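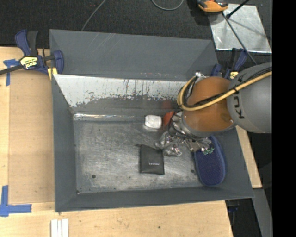
Reading time: 5 minutes

Sheet metal from Stokus: bins, trays and boxes that are still in use

21 September 2018

I have been interested in sheet-metal containers since I moved to Trurnotdale, where almost every shed has one or two of them. People keep potatoes in them, or screws, or firewood, and they do not look at them very much. I think they are worth looking at. A metal bin shows on its inside what was put into it during the years, and it shows this better than wood or plastic does.

This gallery belongs to my list of household and workshop containers, which has now 3,705 entries. Most of the entries are only a line of text with the measures and the place. For this page I took the ones with the most interesting surface. The first note goes with the large picture at the top of the page and the other notes follow in the order of my list.

Large grey bin, open top
Sheet metal, with sloping sides around a rectangular base, on a light wooden tabletop. The back panel is tall and smooth, with a few pale scratches near the upper edge. Lower down there is a broad whitish band, and the bottom edge of this band is ragged, with the grey coming through. I like this band very much. It looks to me like a coastline on a map.

The same bin, the floor
The floor has fine scratches in all directions, small dark specks and cloudy smears. When scratches cross each other like this I write "crossed" in my list, and when they all go the same way I write "combed". Two small round holes are in the floor, one to the lower left and one to the lower right, beside the blue item. A bright seam goes along the place where the back wall meets the base. With four things lying in it, a black pouch among them, the floor can still be studied well.

Bread tin from Sallach
Low and wide, with a lid that closes only when one presses on the left corner first. The paint was cream. The inside was never painted and has become dark in the middle, where the loaf lies. The family still uses it for bread, and at Christmas for biscuits.

Nail tray with nine compartments
This is the heaviest thing in the gallery for its size. The walls between the compartments are folded from one strip, and I needed a long time to understand how. If you follow the fold with a finger you come back to the place where you began. The compartment nearest to the handle is the most scratched, because there the most used nails were kept.

Coal box, later a toy box
The outside was painted green by the second owner, and over this came red. Coal has made the bottom rough like sandpaper. The children put an old blanket in it so that the toys do not become black. I asked if I may lift the blanket for the picture and they permitted it.

Long trough from the Soler workshop
Soler made troughs for farms and later also for laundries. This one is more than a metre long and has two handles made of thick wire. One handle is the original, and the other was bent by somebody at home and is a little larger. The rim is rolled over a wire too, so it does not cut the hand. On the cheaper troughs the rim is only folded, and after some years the fold opens.

Ash bucket with a mended base
The base has been changed two times. The older repair is made with rivets and the newer one with solder. Both are good work. Under the bucket one can see three rings, from the three bases, like in a tree.

Seed drawers, the smallest one
From a cabinet with many drawers in the garden shop in Stokus. The shop has closed in March, but the cabinet was given to the school. Each drawer has a small frame for a paper label. In this drawer the label still says "Dill", in pencil, and there is really dill in it.

Letter box without a door
It hangs now in a stairway and people put their keys in it. The slot has become shiny from the letters. I had expected that the lower edge of the slot would be the more worn one, but it is the upper.

Washing tub, turned over
The owner uses it as a seat near the pond, so I had to take the picture with the base up. There are 1,486 in the list with a stamp of the maker, and this tub has the clearest stamp of all: a small bird over the letter S. I do not know yet which firm this is. It is not Soler, they had a plain oval.

Some notes about cleaning

Readers often write to me with the question how they should clean an old bin. My advice is to do little. Brush out the loose dust with a soft brush, wipe with a cloth that is almost dry, and leave the bin open for one night. Do not use steel wool. It removes the rust, but it removes also the old marks, and it puts its own scratches over everything, all in small circles. Two of the boxes on this page were treated so before I saw them and I was a little sad.

If the bin has small holes in the base, leave them open until you know what they are for. Many were made by the maker on purpose, for fixing or for water. A hole from rust has a thin and uneven edge, and you can feel it with the finger (please wear a glove).

For food, only use a tin which is sound on the inside, and put paper under the food.

About the list

When I began I thought that I would stop at one thousand. Of all the entries, 3,209 have a measure for length, width and depth. The others have only two measures, mostly because the container was full and the owner did not want to empty it. I do not insist in such a case.

If you have a bin, a tray or a box of sheet metal in your house, I am glad to receive a picture of the inside, taken from above, with the longest side at the bottom. Please write also what you keep in it now. The next page will be about lids.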